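Dendgate 600

The Dendgate 600 is an endurance race for touring cars, held each November at the Groltolance circuit. It was first run over 1000 kilometres and kept that name for two seasons after being cut to 600, until a ticket holder complained in writing.

The race is open to 2 classes, which share the track and little else. Grids are small: the record entry is 23 cars, several of which started.
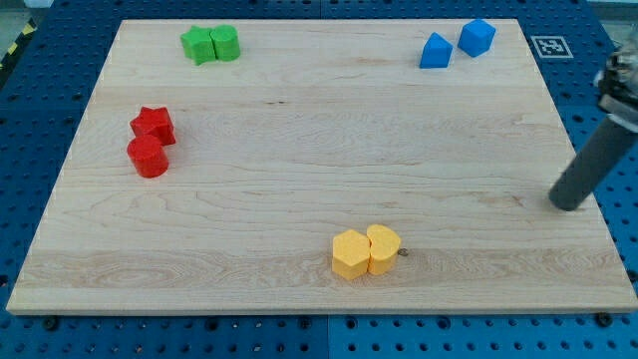 Drivers must make at least one stop for fuel and one change of driver, and most teams combine them. Kleinschmidt has won more often than any other team, usually by finishing. Its main rival, Pivent, holds the lap record and has led at half distance on many occasions — the trophy for which was withdrawn after Pivent asked to keep it.

The circuit's final corner, officially Turn Nine, is known locally as the Pond. It was drained and resurfaced, but the name has stayed, as has some of the water.

See also: Groltolance circuit; Touring car racing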